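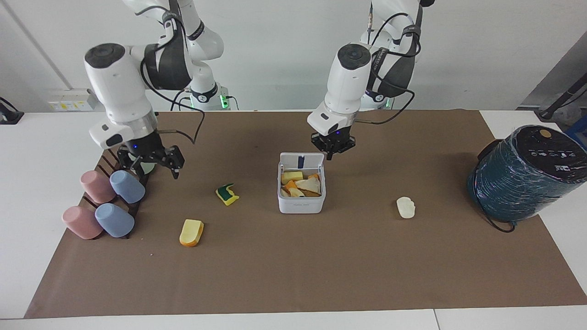 Gripper comparison on the two-arm cell at Alville

May saw the bench at Alville given over to parallel grippers. Jonas Bühler and Ingeborg Kofler ran the stock black fingers against the longer Dosa set, using the same controller, the same force limit and the same kitchen items: plastic cups and their rack, a sponge, toy food and the small lidded box it packs into.

Each finger set did 597 picks. Cups lying on their sides on the rack gave little trouble with either. The toy bread slice was harder. The stock fingers are angular at the tip and tended to tilt the slice on closing, while the Dosa fingers held it flat but fouled the rim of the box on the way in – the upright lid leaves little room for the wrist at the back. The sponge compressed enough to upset the width reading on both sets, and the closing threshold was dropped to 2 N for that item only.

Controller logging was moved from the old Prullska script to Auer at 100 Hz. Timestamps from the left and right arms now agree to within 4 ms, which was the main complaint last time. Camera position was unchanged throughout.

Cable routing at the wrist still needs work before the longer fingers are tried at full speed. Raw logs are on the shared drive under the gripper folder. Ask Ingeborg for access.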